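**볼트 서클**(영어: bolt circle)은 여러 개의 볼트 또는 나사 구멍의 중심을 지나는 가상의 원이다. 볼트원, 볼트 구멍 중심원이라고도 하며, 그 지름은 피치원 지름(pitch circle diameter, PCD) 또는 볼트 서클 지름(BCD)으로 표기한다. 플랜지, 덮개, 휠 허브, 베어링 하우징처럼 축 대칭 부품을 결합하는 부위에 널리 쓰인다. 기어의 피치원과 약어가 같으나 정의가 다르므로 도면에서는 문맥에 따라 구분한다.

## 정의와 표기

볼트 서클은 구멍의 수 *n*, 피치원 지름 *D*, 기준 방향에 대한 첫 구멍의 각도 *θ₀*로 규정된다. 구멍이 등간격으로 배치된 경우 인접한 두 구멍의 중심이 원의 중심과 이루는 각은 360°/*n*이다. 도면에서는 피치원을 가는 일점쇄선으로 그리고, 구멍의 수와 지름, 등분 여부를 지시선에 함께 기입한다. 예를 들어 피치원 지름이 34 mm이고 구멍이 5개인 경우 현장에서는 "5-PCD 34" 또는 "5×34"로 줄여 쓰기도 한다. 후자는 나사의 호칭 지름과 길이를 적는 방식과 혼동될 수 있어 도면 표기로는 피한다.

등간격이 아닌 배치도 볼트 서클로 부른다. 이때는 각 구멍의 각도를 개별 치수로 지시한다. 조립 방향을 한 가지로 제한할 목적으로 구멍 하나만 일정 각도만큼 옮긴 배치를 편위 배치라 한다.

## 기하학적 관계

원의 중심을 원점으로 할 때 *k*번째 구멍의 좌표는 다음과 같다(*k* = 0, 1, …, *n*−1).

- *x* = (*D*/2) cos(*θ₀* + 360°·*k*/*n*)
- *y* = (*D*/2) sin(*θ₀* + 360°·*k*/*n*)

인접한 두 구멍의 중심 거리 *c*는 현의 길이이며 *c* = *D* sin(180°/*n*)으로 구한다. 피치원 지름 34 mm에 대한 값은 다음과 같다.

| 구멍 수 | 중심각 | 인접 중심 거리 |
|---|---|---|
| 5 | 72° | 19.98 mm |
| 7 | 51.43° | 14.75 mm |
| 10 | 36° | 10.51 mm |

구멍 수가 늘면 인접 중심 거리가 줄고, 체결 공구가 옆 나사의 머리와 간섭할 가능성이 커진다. 머리에 육각 구멍이 파인 나사는 공구가 머리의 바깥 둘레를 감싸지 않으므로 외부 육각 머리 볼트보다 좁은 간격으로 배치할 수 있다.

## 측정

구멍 수가 짝수이면 마주 보는 두 구멍의 중심 거리가 곧 피치원 지름이다. 두 구멍의 지름이 같을 때는 한쪽 구멍의 바깥쪽 가장자리에서 반대쪽 구멍의 안쪽 가장자리까지를 재어 같은 값을 얻는다.

홀수이면 정확히 마주 보는 구멍이 없다. 이 경우 인접 중심 거리를 재어 *D* = *c* / sin(180°/*n*)으로 환산하거나, 가장 먼 두 구멍의 중심 거리 *m*을 재어 *D* = *m* / cos(90°/*n*)으로 환산한다. 인접 거리를 쓰면 측정 오차가 1/sin(180°/*n*)배로 확대된다. 구멍이 5개일 때 이 배율은 1.70이고, 7개일 때는 2.30이다. 가장 먼 거리를 쓰면 배율이 각각 1.05와 1.03에 그치므로 정밀도가 필요한 측정에는 후자가 적합하다.

나사산이 있는 구멍은 가장자리가 불분명하여 캘리퍼스의 접촉 위치가 일정하지 않다. 나사 구멍에 측정용 핀을 조여 넣고 핀 외경 사이를 재는 방법이 쓰이며, 삼차원 측정기에서는 각 구멍의 중심 좌표를 구한 다음 최소제곱법으로 원을 맞춘다.

## 하중 분담

### 비틀림

결합면에 비틀림 모멘트 *T*가 작용하고 모든 볼트가 전단 하중을 균등하게 분담한다고 가정하면, 볼트 한 개에 걸리는 힘은 *F* = 2*T*/(*nD*)이다. 실제 결합부에서는 구멍의 틈새와 위치 오차 때문에 일부 볼트가 먼저 접촉하여 균등 분담이 성립하지 않는다. 이에 따라 정밀 결합부는 볼트의 체결력으로 생기는 마찰이 비틀림 하중을 전달하도록 설계하고, 위치 결정은 맞춤핀이나 끼워맞춤 턱에 맡긴다.

### 굽힘

굽힘 모멘트 *M*이 작용할 때 중립축이 원의 중심을 지난다고 보면, 볼트 한 개의 최대 축방향 하중은 *F* = 4*M*/(*nD*)로 근사한다. 강성이 큰 플랜지에서는 압축 측 가장자리를 회전축으로 삼는 계산법을 쓰기도 하며, 두 방법의 결과는 플랜지 외경과 피치원 지름의 비에 따라 달라진다. 두 식 모두 하중이 *D*에 반비례하므로, 공간이 허용하면 볼트 수를 늘리기에 앞서 피치원을 키우는 방안을 검토한다.
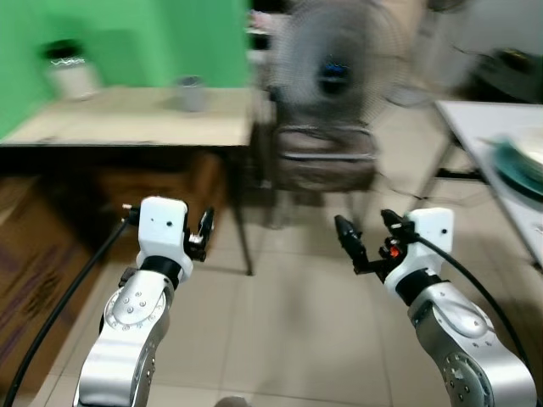 *관절 덮개 둘레에 원형으로 배열된 소형 육각 나사*

### 밀봉면

개스킷이나 오링을 사용하는 결합부에서는 볼트 간격이 밀봉 성능에 영향을 준다. 간격이 지나치게 넓으면 볼트 사이의 플랜지가 휘어 접촉 압력이 낮아진다. 허용 간격은 플랜지 두께, 재료의 탄성 계수, 개스킷의 압축 특성에 따라 정해진다. 오링 홈은 일반적으로 피치원 안쪽에 두며, 이 배치에서는 볼트 구멍을 따로 밀봉할 필요가 없다.

## 가공

수작업에서는 컴퍼스로 피치원을 금긋기한 뒤 현의 길이로 원을 나누어 센터 펀치를 찍는다. 현의 길이에 포함된 오차가 분할할 때마다 누적되어 마지막 간격에 나타나므로, 한 바퀴를 돌아 시작점과 일치하는지 확인한 다음 펀치 작업을 한다.

분할대나 회전 테이블을 사용하면 각도를 직접 나눌 수 있다. 구멍이 10개이면 회전각은 36°로 떨어지지만, 7개이면 각도가 유한소수로 표현되지 않아 눈금 읽기보다 분할판을 쓰는 편이 정확하다. 수치 제어 공작기계는 대부분 볼트 서클 고정 사이클을 갖추고 있으며, 중심 좌표와 지름, 시작 각도, 구멍 수를 입력하면 위치를 계산한다. 시작 각도의 기준축과 회전 방향은 제어기에 따라 다르다.

분할 지그의 구조는 부시의 고정 방식에 따라 Mamer형과 Gerkham형으로 나누기도 한다. Mamer형은 고정 부시를 원주에 모두 배치한 판이고, Gerkham형은 부시 하나를 가진 팔이 중심핀을 축으로 회전하면서 위치마다 걸림쇠로 고정된다. 전자는 작업이 빠르고, 후자는 원판을 바꾸어 구멍 수가 다른 부품에 대응할 수 있다.

## 공차

볼트 서클의 위치 정확도는 위치도 공차로 지시하는 것이 일반적이다. 피치원 지름과 각도를 이론적으로 정확한 치수로 두고 각 구멍에 원통형 공차역을 부여하면, 지름 방향과 원주 방향의 오차를 하나의 값으로 관리할 수 있다. 지름과 각도에 각각 허용차를 주는 방식에서는 공차역이 부채꼴에 가까운 모양이 되고, 같은 각도 허용차라도 피치원이 클수록 원주 방향 허용 폭이 넓어진다.

양쪽 부품 중 한쪽이 관통 구멍이고 다른 쪽이 나사 구멍인 고정 체결에서는 관통 구멍의 최소 지름과 볼트의 최대 지름의 차를 두 부품의 위치도 공차가 나누어 갖는다. 나사 구멍이 기울어져 있으면 볼트가 돌출된 높이만큼 오차가 커지므로 돌출 공차역을 함께 지정한다.

## 조임 순서

볼트를 원주 방향으로 차례로 조이면 먼저 조인 쪽으로 결합면이 기울고, 나중에 조인 볼트가 앞선 볼트의 축력을 떨어뜨린다. 이를 줄이기 위해 대각선 또는 별 모양의 순서를 따른다.

- 구멍 5개: 1 → 3 → 5 → 2 → 4
- 구멍 7개: 1 → 4 → 7 → 3 → 6 → 2 → 5
- 구멍 10개: 1 → 6 → 3 → 8 → 5 → 10 → 2 → 7 → 4 → 9

조임은 여러 단계로 나누어 목표 토크까지 올리고, 마지막에 원주 방향으로 한 바퀴 돌며 확인한다. 개스킷이 있는 결합부에서는 시간이 지나면서 축력이 감소할 수 있어 재조임 여부를 정비 지침에 명시한다.

## 호환성

피치원 지름과 구멍 수가 같더라도 결합이 보장되지는 않는다. 중심 구멍의 지름, 나사의 호칭과 피치, 구멍의 깊이, 시작 각도가 모두 맞아야 한다. Daluvier 계열 플랜지와 Min 계열 플랜지는 구멍 수와 피치원 지름이 동일한 규격을 포함하지만, 끼워맞춤 턱의 암수가 반대여서 중간 링 없이는 결합할 수 없다.

피치원 지름의 차이가 작은 부품을 관통 구멍의 틈새를 이용하여 억지로 결합하면 볼트가 기울고 머리의 접촉면이 한쪽으로 치우친다. 이 상태에서는 볼트에 굽힘 응력이 더해져 피로 수명이 낮아진다.

## 같이 보기

- 플랜지
- 위치도
- 맞춤핀
- 분할대
- 육각 구멍붙이 볼트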